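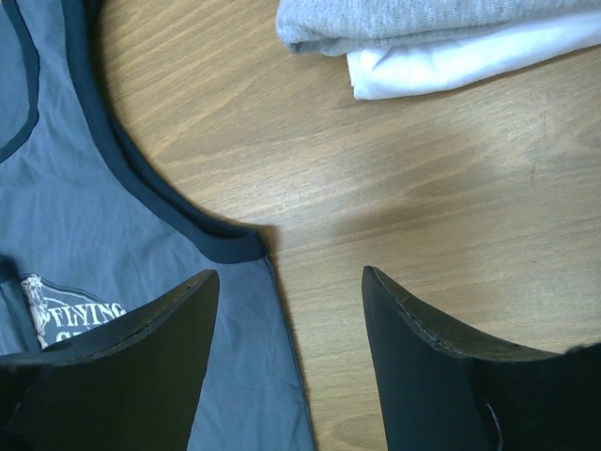 Enameling kiln Senar, 1900 W, front-loading, with Rerkus controller. Fault reported by Jannik Hollmann: the display climbs normally to 346 °C, holds there, then shows Err 3 and drops the relay. Occurs on every cold start since Saturday. No change to program. Test pieces are copper blanks with one coat of clear flux, set point 805 °C. Before any further heating test please confirm what the kiln stands on. Bare wood is not suitable as a support, and fabric lying flat on the tabletop, like the blue-gray sleeveless shirt, has to be off the surface completely. Use a fiber board or a kiln shelf on stilts under the feet.

Status: Open
Priority: Normal
Assigned: Bernd Lammers, Wunderlich service desk

Entry 1 (Hollmann)
Kiln is on a steel stand with a ceramic plate. Clearance to the wall is fine. Error comes up each time at the same reading, give or take a degree. If I switch off at the back and on again, the display starts at the correct temperature and heats until the error returns. Chamber color at the time of the error looks no different from a normal start. Door switch checked by hand, clicks.

Entry 2 (Lammers)
Err 3 on the Rerkus means that the measured temperature did not rise by the minimum amount within the monitoring window. Three usual causes: failed element, relay not closing, or thermocouple reading wrong. Please run the following and post the results.
1. Unplug the kiln and let it cool fully. Measure the element across the two ceramic terminals with one lead disconnected. At 230 V expect 27 to 29 ohms.
2. Plug in, start program 1, and listen for the relay. Note whether the heat lamp stays on steadily up to the error.
3. Post the ramp setting. The factory value is FULL.

Entry 3 (Hollmann)
Element: 27.9 ohms cold. Relay clicks on and the lamp stays on until Err 3. Ramp was FULL. Changed it to 200 °C per hour as a trial and the reading got stuck at the same point, so it took longer to get there, same error. I left a scrap of easy silver solder on the floor of the chamber during the last run and it had slumped when I opened the door. That solder should not move below 700.

Entry 4 (Lammers)
Then the chamber is heating and the reading is wrong. Do not run the kiln unattended until this is closed. The element is fine, no need to order one.

Next check is the thermocouple, type K, behind the rear cover. Unplug first. Two screws at the top, one at the bottom, the cover lifts off toward you. Look at the last section of wire between the ceramic sleeve and the terminal block. If the insulation is burned back and the two conductors touch, the controller measures the temperature at the point of contact, outside the chamber, and that point levels off much lower than the inside.
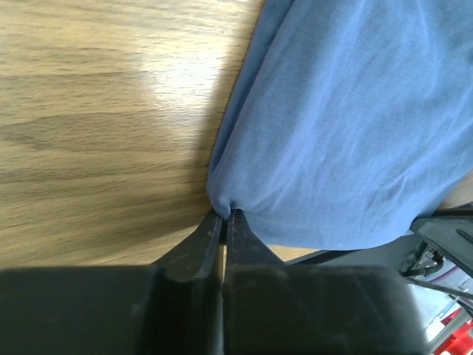 Blue cloth on wooden tabletop, corner held in pinch grip.

Entry 5 (Hollmann)
Cover off. Insulation on the green wire is brittle and gone for a short stretch next to the sleeve. White wire looks intact but the two were lying against each other. Separated them and ran one heating test with the cover back on – passed 346 without stopping and reached 805. Overshoot of nine degrees, then stable. Can I sleeve the bare section or does the whole thing need to be replaced?

Entry 6 (Lammers)
Replace. Sleeving will hold for a few firings, but the wire has been overheated and the reading will drift, which matters with flux and even more with opaque reds. Order the Protusitz type K set with ceramic beads, short version. The long version projects too far into the Senar chamber and gets knocked by the trivet.

Fitting notes: green to plus, white to minus, tip projecting 15 mm from the rear wall. Keep the two conductors apart all the way to the block. Do not pack fiber around the outer end of the sleeve – this is what usually cooks the insulation.

Entry 7 (Hollmann)
There was fiber packed in there. Removed. Part ordered.

Entry 8 (Hollmann)
New thermocouple fitted, polarity as above. Four firings, no error. Overshoot now four degrees. Flux clears at the usual time, so I have left the offset at zero.

Entry 9 (Lammers)
Noted. Ramp should go back to FULL for enamel work if it is still at 200. Offset stays at zero.

Status: Resolved
Cause: thermocouple conductors shorted outside chamber, insulation heat damage
Parts: 1 x thermocouple type K, short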